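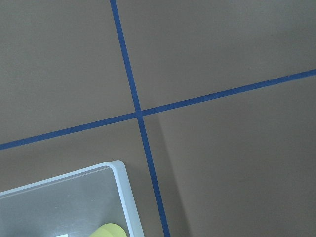 Fendinow foster kitten weights, README

Hi! If you downloaded the folder and want to know what the columns mean, skip down to "What's in the files." If you want to know whether you should use this at all, keep reading.

I foster kittens for Bitar Cat Rescue, and I'm also the person who ended up with everybody's weight logs. Some came to me as spreadsheets, some as phone notes, and one whole litter arrived on the back of a feed store receipt. Fendinow is what I called the cleaned-up version. It holds daily weights for 448 kittens, along with what they were eating and a few words from the foster home whenever there were words to be had (some of you write novels, bless you, and some of you write "ok").

What's in the files

kittens.csv has one row per kitten. You get an ID, a litter ID, coat color as the foster described it, sex if known, estimated age in days at intake, and how the kitten left foster care. Please don't read much into coat color. One home's "gray" is another home's "blue," and I left both alone.

weights.csv is the big one, with one row per weigh-in. Columns are kitten ID, day in care, weight in grams, time of day (am, pm or blank), and before_feed (yes, no or blank). Day 1 is the day the kitten walked, or was carried, into the foster home. I took the real calendar dates out, but kept the month of intake in kittens.csv so you can still see kitten season roaring in.

feeding.csv tells you what kind of food and how often. The food column is bottle, gruel, wet, dry or mix. "Mix" means the foster checked more than one box and I couldn't tell what was going on.

notes.csv is the free text. I removed home addresses, phone numbers, people's names and kitten names. That last one hurt, there were some wonderful names in there.

How the weights were taken

Kitchen scales, mostly. We ask homes to weigh at the same time every morning before breakfast, and most of them try. Scales aren't all the same, though. A few older ones only read in steps of 10 grams, so if you see a litter where every number ends in zero, that's the scale and you haven't broken anything. Wiggly kittens go in a bowl or a box with the scale zeroed first. When somebody forgot to zero it, the kitten gains a bowl overnight and loses it again the next day. I fixed the ones I could confirm with the foster and put a 1 in the fixed column. The ones I wasn't sure of are still in there with a 1 in the odd column, so filter those out if you're drawing curves.

Things that will trip you up

Ages are guesses. We go by teeth, eyes and general wobbliness, and two people can look at the same kitten and be a week apart. I'd line things up by weight before I'd line them up by age.

Any kitten under 400 grams at intake was supposed to get weighed twice a day. Bigger ones only had to be done once, so the small kittens have way more rows. Average by kitten first and then across kittens, or the tiny ones will run your whole analysis.

Gaps usually mean a busy foster. Sometimes they mean a vet stay, and I've marked those with "clinic" in the note where I knew. Nearly 40 kittens changed foster homes partway through, which means they also changed scales. Look for the moved column.

Kittens who died are included. I thought about that one for a long time. If you leave them out, the growth numbers look lovely and they aren't true. The outcome column says "died" and nothing else, and I didn't keep any notes from the last two days.

Please don't

Use this to decide whether a particular kitten is sick. If a kitten in front of you is losing weight or won't eat, call your vet or your rescue today.

Also, please don't try to work out which home is which.

Versions

The first release was called Wimik, and it had grams and ounces mixed up for one litter. If you have a Wimik file, toss it. The March update added the moved column and the litter IDs. Zandar is the little charting script in the same folder, and it expects the March column names, so it will sulk if you feed it anything older.

Using it

Free for rescues, students, classrooms and anybody curious. Mention Fendinow somewhere if you publish, and send me a copy, I'd love to see it! If your foster program keeps logs too and you'd like to add them, open an issue with a few sample rows and tell me what kind of scale you use. Messy is fine. Receipts too, as long as I can read them.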